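Skotside Pick Planner

Apr 20, 2023 | By the Weidemann product team

5 min read

Skotside is bin picking software for six-axis industrial arms. It takes a point cloud from a depth sensor, finds parts lying in a bin in no particular order, chooses a grasp, and plans a path in and out that keeps the arm, the gripper and the cables clear of the bin walls. It runs on a separate industrial PC and talks to the robot controller over Ethernet.

The current release is version 9. Customers on version 8 can upgrade without teaching their parts again, but bin models have to be re-saved once in the new editor.

What it does

Part finding works from CAD. Load a STEP or STL file, mark the symmetry axes, and the matcher builds its own search model. Simple shapes such as bars, rods and blocks have few features to lock on to, and earlier releases often reported a bar flipped end for end or shifted along its length. Version 9 fits the ends of the part separately from the long faces, so a bar with one end hidden is reported with its uncertain direction marked. The grasp planner then stays toward the end it can see.

Color can be used as a second input. If two parts share a shape and differ only in color, add both under one model and give each a color class. The pick order can follow the class, the height in the bin, or a list sent by the PLC.

Grasps are taught once per gripper. You place the gripper model on the part in the editor, set how far it may slide and rotate, and save the range. Parallel grippers, jointed finger grippers and suction tools are supported. For jointed fingers the planner checks the whole opening sweep, and this matters most when a part is lying against a wall.
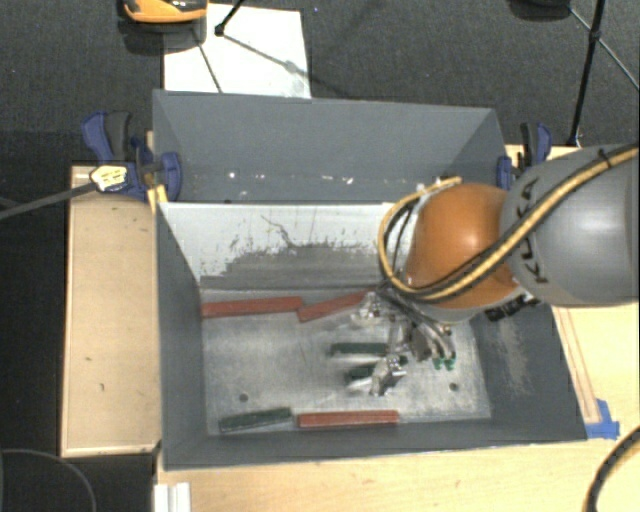 Red and green bar-shaped blocks in a gray bin with sloping sides, with a KUKA arm and a jointed finger gripper reaching in.

Parts along walls and in corners

Most missed picks in a deep bin come from parts near the sides. A straight-down approach puts the finger into the wall, and the planner throws the grasp out. Skotside handles these parts in the following order:

1. It tries the taught grasps with the tool tilted, up to the limit set for the cell. The default limit is 35 degrees.
2. It tries a grasp on the free end only, if the part weight allows it.
3. It asks for a nudge, a short sideways move that pulls the part toward the middle of the floor, followed by a new scan.

Nudges are off by default. Turn them on under Cell > Recovery, and set the force limit on the controller side before running.

Bin model

Bins can be drawn from dimensions or scanned empty. Sloping sides are entered as a top size, a floor size and a depth. Scanning is the better choice for a bin that has been in use for a while — dents, clamps on the rim and bent edges are picked up as obstacles. Fixed objects outside the bin can be added as plain boxes.

Shiny metal floors still give stray points under some lighting. The floor filter removes anything below the modeled floor and marks small floating groups as doubtful. It will not fix a sensor mounted so that it looks straight into a reflection. See the Itunport mounting guide for sensor angles.

Cable and hose paths

External cables are modeled as a swept tube with a set amount of slack. The planner limits wrist rotation so that the tube does not wrap past the value you enter. If you leave this field blank, only the arm's own joint limits apply.

Requirements

PC: 64-bit Linux, 16 GB memory, dedicated graphics card
Sensor: any with an Itunport driver, or an ordered point cloud over TCP
Robot: six axes, with an external motion interface enabled
Bin depth: up to 70 cm
Active part models: up to 559 per license
Robots per license: 2

The second robot has to share the same PC. Separate PCs need separate licenses.

Known limits in version 9

Tangled or hooked parts are not separated. Clear plastic parts are not supported. Changing the bin model while a job is running stops the job, and a restart from the home position is needed. Log export to CSV drops the color class column; a fix is planned for December.

Ordering

Skotside is sold by Weidemann and by Risuletti, who also handle cell integration and on-site setup. Trial licenses include the full planner with one part model and run in simulation only. To get one, send the robot model, the gripper model and a STEP file of your part through the contact form.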